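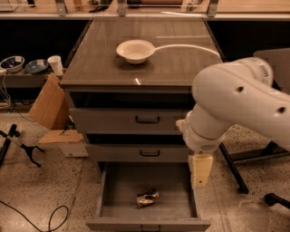
The gray cabinet, bottom drawer open, bowl on top.

I Spent a Month Living in Plostinton and I Still Don't Own a Chair

Posted Under Features, PC

My first night in Plostinton I slept on the floor of a bus station because I'd spent all my money on a lamp. It was a good lamp! Green shade, little brass chain, and you can pull the chain and the light goes off with a click I would happily listen to all evening. But I had rent due in the morning, no bed and six coins to my name, and the ticket clerk was giving me the look that game characters give you when the writer behind them has had a few landlords.

Plostinton is the new life sim from Zesavero, the small studio that made the ferry management game I wouldn't shut up about a couple of years ago. You play a person who has moved to a mid-sized town with one suitcase. There's no farm to inherit and no dead grandfather with a letter. You rent a room, find work, buy things, lose things, make a friend or two, and the seasons go by. I started in June, planning to give it a weekend, and a month later my save file says I've been in there for over 30 hours.

The work part is where I thought I'd bounce off. Every job in town goes through an office called Workgate, a kind of temp agency with a ticket machine and a fish tank, and each morning you pull a slip and see what you get. Some days it's sorting parcels. Some days it's repainting the railings by the canal, which is a lovely quiet little minigame where you hold the brush steady and try not to drip. Once I got a full shift of holding a ladder for somebody. I pressed one button for four minutes and the guy on the ladder told me about his divorce, and I'd put it up there with the best writing I've come across in a game this year.

You can't choose your slip, at least not early on. I've seen people online complaining about this and I get it, especially if you draw the fish market three mornings in a row (the rhythm game there is too fast, and I say that as someone who's decent at rhythm games). You can trade slips with other people in the line, though, and they remember. I swapped a cushy library shift to a woman who looked tired, and a couple of in-game weeks later she turned up at my door with a kettle. No quest marker or chime, she just knocked. I was so pleased that I took a screenshot of the kettle and sent it to my sister, who did not write back.

So, the stuff. Plostinton has 900 household objects in it, and every one of them has weight, takes up room and has to be carried home. I mean carried! You buy a wardrobe and then you've got a wardrobe on the sidewalk and a decision to make. You can pay for a van, you can ask a friend, or you can do what I did and walk it corner over corner up the hill in the rain while the tram goes past full of people watching you. Drawers open. Things go in drawers, and they stay exactly where you dropped them, so if you're a slob in life you'll be a slob here too. I have a drawer in my rented room that's all bus tickets and a single spoon.

The controls for this are fiddly and I'd be lying if I said I always enjoyed them. Picking something up is fine, but rotating it on a controller means holding one trigger, half-pressing the other and nudging the stick, and I dropped more plates than I ate off. Mouse and keyboard is a lot kinder. There's an option buried in the accessibility menu called Steady Hands that slows down rotation, and I'd tell anyone to turn it on before they leave the train station. You don't lose anything for using it.

Then there's Zavala, the neighborhood across the canal, which opens up once you've been in town a full season. I'd been staring at its lights from my window for so long that I had built it up in my head as the fancy part of town. It's mostly stairs. Stairs and laundry lines and a bakery that only opens at 5 a.m., and the apartments are cheaper and bigger, and of course by then I'd bought so much junk that moving was going to take me a week. I moved anyway. It took six trips, and on the last one I forgot the lamp, and when I went back for it the new tenant had already switched it on. You can ask for it back. I stood in the doorway with the dialogue option highlighted and I couldn't do it.

That's the sort of thing I'll remember about this one. The music is nice if a bit thin (there's a clarinet tune for rainy evenings that comes around too often), and the faces are a little waxy up close. Winter drags. There's a stretch where the Workgate slips dry up and the game wants you to feel the pinch, and I did, but I also went and played something with swords for a few nights. Performance was solid on my aging desktop apart from the Saturday-style street market, where the frame rate sank whenever I turned toward the fruit. I had one crash, right after carrying a mattress up four flights, and yes, I had to do it again.

I asked the studio by email whether there'd be a way to speed up the winter, and they said a patch is planned with more indoor jobs and a second radio station. They wouldn't say if the clarinet was staying. They did tell me there's an ending of sorts if you stick around long enough, and I haven't seen it yet. I've got a two-room place at the top of the Zavala stairs with a good view of the canal, a kettle, a table, a decent rug and nowhere to sit. The chair I want is in a shop window back across the bridge and it costs more than my first month's rent. I pulled a parcel shift this morning, so maybe by the end of the week.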